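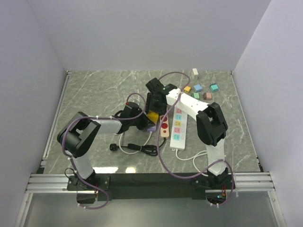 Grondden Two-Arm Bench Cell

The Grondden is a bench-mounted cell with two arms, a gripper on each, and low walls on three sides of the work surface. Witeck sells it to labs and small shops that want to find out which hand jobs a machine can take over now and which still need a person.

Can it do chores yet?

Some of them, slowly. Picking up a small plug adapter from an open surface is a fair job for the cell. Lining one up with an outlet on a power strip is harder, and loose cords make it harder again — a cord that lies across another one can shift the strip as soon as an arm touches it.

In our own plug-in trial at Plenthorpe we ran 1,153 attempts. The cell seated the adapter without help in 364 of them. A person does the same job in a few seconds and hardly ever misses. We would not put the cell on a packing line for this work today, and we tell buyers so before they order.

Jobs that suit it better
Sorting small rigid parts by color
Moving parts from a tray to a fixture
Holding a part with one arm while the other works on it

Jobs to leave to people for now
Coiling and tying cords
Anything with wet cloth or thin plastic bags
Pushing tight plugs all the way home

What comes with it
2 arms with grippers and base plates
Mounting bar and metal framing
Side and back panels
Shehu control software, one seat

Ordering

Part number 173. Cells are built to order, and the next batch ships in July. Sample adapters and power strips are not included. Ask the sales desk for the full trial results, including the failed attempts.

Page updated 28 May 2019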